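Tuesday, August 9, 2022
Workshop notebook, Fostar mission outreach
Entry by H. Kabbaj

Received the first proofs of the Sunday school primer from Cemberg. The catechism pages are correctly ordered; the hymn index omits 2 entries and has been returned to Bushra Satti for correction. Colour on the cover is darker than the sample approved in April. Thịnh Trương will enquire whether the lighter stock is still available.

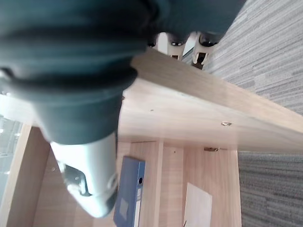
The print run remains at 2,000 copies, of which 200 are reserved for the Lurkar parish centre. Lorena Insaurralde has confirmed that the field team will carry these on its next visit. Remaining cartons are to be labelled by congregation before dispatch.

The binding test was repeated with the heavier thread. Signatures held when opened flat. Page 46 still shows a crease at the gutter; refer to Nga Hầu.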